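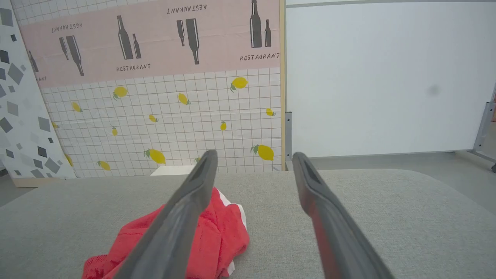
How a Robot Plans to Pick Up a Cloth

A robot arm cannot do anything until software tells each motor how far to turn. Picking up a cloth takes a person very little thought. For a robot, the same job is split among several programs that pass numbers to one another.

Step 1: Getting the picture

A camera near the gripper (the robot's hand) looks out past the two fingers. To the computer, a picture is a grid of tiny dots called pixels. Each pixel is stored as three numbers: how much red, how much green, how much blue.

Step 2: Finding the cloth

The next program is called perception. It has to decide which pixels belong to the cloth and which do not. A red cloth on a light gray table is a fairly easy case. The color changes sharply at the edge of the cloth, so the program can draw a line there.

Other things make it harder. A wall behind the table may be printed with bottles, lemons and the word RESTAURANT. The lemons are flat ink, but a program that knows only shapes and colors may report them as fruit. The robot's own fingers also cover part of the view. The software knows where the fingers are, so it can mark those pixels "ignore."

At the Tristex workshop in Mestville, the perception program is named Sezer. It learned from 1,000 practice pictures in which people had colored in the cloth by hand. It was then tested on new pictures it had never been given before.

Step 3: Choosing where to grab

A block has flat sides that stay put. A crumpled cloth has folds, and it changes shape when touched. The planning program, Braratine, looks for a raised fold narrow enough to fit between the fingers. It makes a list of 80 possible grabs and gives each one a score. A grab loses points if a fingertip would hit the table. The highest score wins.

Step 4: Planning the path

Braratine then works out a path from where the gripper is now to where it needs to be. The path is a list of positions, like dots in a dot-to-dot puzzle. Each position is checked for collisions before the arm moves. If one fails, a new path is made.

Step 5: Control

The control program turns the path into motor commands. Sensors in the joints report the true angle of each joint. The program subtracts the true angle from the planned angle. The answer is called the error. If the error is large, the motor gets a bigger push. If it is small, the motor gets a smaller one. This check repeats many times each second and is known as a feedback loop.

Words to know

Pixel: one dot in a digital picture.
Perception: working out what is in a picture.
Planning: choosing what to do before moving.
Error: the difference between where a joint is and where it should be.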